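**Inspection Record: Comparative Trial of Hand-Held Grippers, Station 5**

Gellness Handling Laboratory
Inspection date: 7/13/21
Equipment under trial: Avell hand-held gripper pair; Pralham hand-held gripper pair
Record type: pre-use and in-use inspection, with comments

This record covers the condition of the grippers, the work table, the cabling and the handling of soft test items during the comparative trial. It is to be read with the trial plan, which sets out the scoring method. Scores are not reported in this record.

Marks used: **P** (pass), **C** (pass with comment), **F** (fail, remove from use), **N** (not inspected on this visit).

An item marked C may remain in use until the next inspection unless the comment states otherwise. An item marked F may be returned to use only after a second inspection by a person who did not carry out the repair.

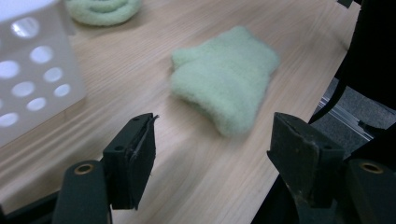 **Shona Mahuika**
*Equipment Safety Inspector, Gripper Evaluation*

The inspection was carried out at the station with the operator present. The Avell pair was inspected first and the Pralham pair second. Each pair was inspected unpowered, then powered, then in use by the operator on the soft items in the test set. Where the two pairs received the same mark for the same reason, a single comment is given.

## 1. Fingers and pads

| Ref. | Check | Avell | Pralham |
|---|---|---|---|
| 1.1 | Finger blocks free of cracks and sharp edges | P | P |
| 1.2 | Screws present and seated | P | P |
| 1.3 | Pad strips bonded along full length | C | P |
| 1.4 | Pad faces free of embedded fiber or grit | P | C |
| 1.5 | Fingers open and close without binding | P | P |
| 1.6 | Bushings free of visible play | P | C |
| 1.7 | Surface wear recorded | C | C |

**Comment on 1.3.** The rubbery strip on the inner face of the left finger is lifting slightly at its top edge. The lifted portion does not reach the main contact area. It is nevertheless a possible snag point for fuzzy yarn, and the operator has been asked to approach knitted items with the lower part of the pad until the strip has been bonded again. The strip is not to be trimmed. Trimming would change the contact length and make the earlier Avell results unusable for comparison.

**Comment on 1.4.** Fiber had collected along the edge of one Pralham pad. It was removed with a dry brush. The cleaning interval in the trial plan should be the same for both pairs; at present the plan gives an interval for Avell only.

**Comment on 1.6.** Slight side play was felt in one Pralham bushing with the fingers fully open. No play was felt at half travel. The bushing is to be measured at the bench before the next session on rigid items.

**Comment on 1.7.** Scuffing and lighter patches were recorded on the finger blocks. The marks are on the surface only and have no bearing on safe use. The closure log stands at 2,651 for Avell and 3,267 for Pralham. Any comparison of pad wear must take the difference into account, and the present record should not be cited as evidence that either pad lasts longer.

## 2. Straps, housings and hand position

| Ref. | Check | Avell | Pralham |
|---|---|---|---|
| 2.1 | Strap holds across the back of the hand | P | P |
| 2.2 | Strap releases with the opposite hand still fitted | C | P |
| 2.3 | Housing sits in the palm without pressure points | P | C |
| 2.4 | Fingers of the operator clear of moving parts | P | P |
| 2.5 | Top plate fixed and free of burrs | P | P |
| 2.6 | Rest period observed | C | C |

**Comment on 2.2.** The operator was able to release both Avell straps unaided, but the second took longer than the first and required the forearm to be braced against the table. The release drill should be repeated at the start of each session until the operator can complete it without bracing.

**Comment on 2.3.** The operator reported pressure at the base of the thumb with the Pralham housing. No mark was seen on the skin. A smaller operator is due to join the trial in November, and this item must be inspected again at that time with both operators.

**Comment on 2.6.** The trial plan calls for a rest after about 20 minutes of continuous wear. The session sheet has no column for it. Rest was taken on this visit at the request of the inspector. A column is to be added before the next session, and an empty entry will be treated as a rest not taken.

## 3. Two-gripper work

Operators shall not bring the two grippers together at speed. When both are needed on a single item, one gripper is to be set first and held still while the other closes. The operator is to speak the word "set" aloud before the second closure. The same rule applies to both pairs.

- [x] Grippers meet over the table surface and not beyond its edge
- [x] Item held low, with forearms relaxed
- [x] Top plates and cables kept apart as the grippers face one another
- [x] Item released by one gripper before the other is moved away
- [ ] Spoken call used on every closure

**Comment.** The spoken call was omitted on several closures, mainly on small items that the operator considered easy. Small items are the ones in which the jaws come closest to each other. The operator was reminded of this and used the call from then on. With small plush toys, the angle of approach matters more than the force of closure, and both pairs gave the operator a clear enough view of the contact point when brought in low from the near side of the table.

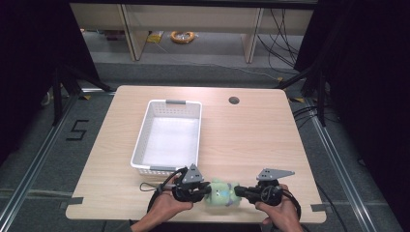
Force was not measured on this visit. The operator judged the Avell closure to be lighter at first contact and the Pralham closure to be firmer at the end of travel. These are impressions and are recorded as such. If the trial group wishes to include them in the comparison, they should be supported by readings from the bench gauge, taken with the same pads and on the same item.

## 4. Table, basket and enclosure

| Ref. | Check | Mark |
|---|---|---|
| 4.1 | Table stable under two-handed work | P |
| 4.2 | Tabletop free of splinters and loose edges | P |
| 4.3 | Tape along table edges flat and secure | C |
| 4.4 | Grommet hole kept clear of small items | P |
| 4.5 | Basket stable when touched by a gripper | C |
| 4.6 | Floor rails visible and free of obstruction | P |
| 4.7 | Hazard tape and station number legible | P |

**Comment on 4.3.** The gray tape is serviceable. One corner should be pressed down again at the next cleaning.

**Comment on 4.5.** The white plastic basket is light and slides when a gripper touches its rim. This is acceptable for safety. For the purposes of the comparison, its starting position should be checked before each run, as a basket that has moved toward the operator shortens the reach and favors the heavier pair. Operators should also watch for fuzzy items catching in the side holes. An item that has caught is to be freed by hand with the grippers removed.

## 5. Cables

- [x] Connectors fully seated on both grippers
- [x] No exposed conductor
- [x] Slack sufficient for full reach across the table
- [x] Cable does not pass between the jaws at any point in the reach
- [ ] Floor cables gathered and secured along the full run

**Comment.** Loose cable on the floor remains the most likely cause of injury at this station. The runs behind the rail are to be tied down and kept out of the path used to enter and leave. The operator must not step away from the table while fitted to the grippers. If the cable to one gripper is pulled tight during a reach, the run is to be stopped and discarded from the scores.

## 6. Soft test items

- [x] Items clean and free of loose stuffing
- [x] No hard parts hidden inside plush items
- [x] Knitted items free of pulled loops long enough to wrap a finger block
- [x] Damaged items bagged and labeled

**Comment.** Knitted items shed fiber and should be shaken out away from the table between runs. The mittens are to be laid flat at the start of every run with either pair, and a rolled item is to be recorded as rolled on the session sheet. The test set stays the same for both pairs until the comparison is closed.

## Actions

1. Bond the lifted Avell pad strip and enter the repair in the closure log. Due before next use on knitted items.
2. Measure the Pralham bushing at the bench. Due before next use on rigid items.
3. Extend the pad cleaning interval in the trial plan to cover Pralham.
4. Add a rest column to the session sheet.
5. Secure the floor cables behind the rail. No session is to begin until this has been done.
6. Repeat the strap release drill at the start of each session.

Both pairs are cleared for continued trial on soft items once action 5 has been signed off. Neither pair is cleared for rigid items at present. The signed paper copy is held at the station, and repairs made under actions 1 and 2 are to be entered on its reverse side with the initials of the person who made them.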